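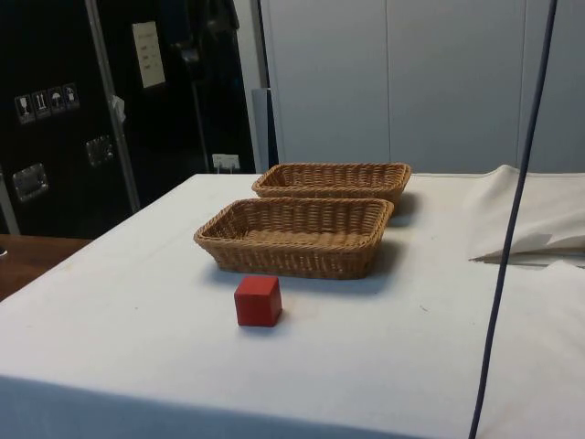

4.2 Does the container change how much people take?

Figure 3. Two woven wicker baskets on a table with a white cloth.

The claim that bread served from a basket is eaten faster than bread served from a tray has been repeated in the catering literature for years, mostly on the strength of one trade survey from Callunitz. We are not persuaded by it. The survey asked managers what they remembered, and managers who had just paid for new baskets had every reason to remember well.

Our own counts come from the staff canteen at Weltstead, where 1087 lunches were served during the basket period and 184 during the tray period. The imbalance is a serious weakness. The tray period also fell in December, when the menu was heavier and many regular diners were away. Mean consumption was slightly higher with baskets, but the gap shrank to almost nothing once soup days were removed from both sets.

Ristić argues that woven containers suggest freshness and so invite a second helping. This may be so, but the argument rests on a questionnaire with 40 respondents, all of whom were told what the study was for. Jula found no effect in a larger sample and is cited far less often.

Mac Giolla (personal communication) suggests that distance matters more than material: people take what they can reach without standing up. Our data cannot settle this, as seating was not recorded. We would want at least 3000 lunches, with the container assigned by lot each morning, before recommending that any kitchen spend money on wicker.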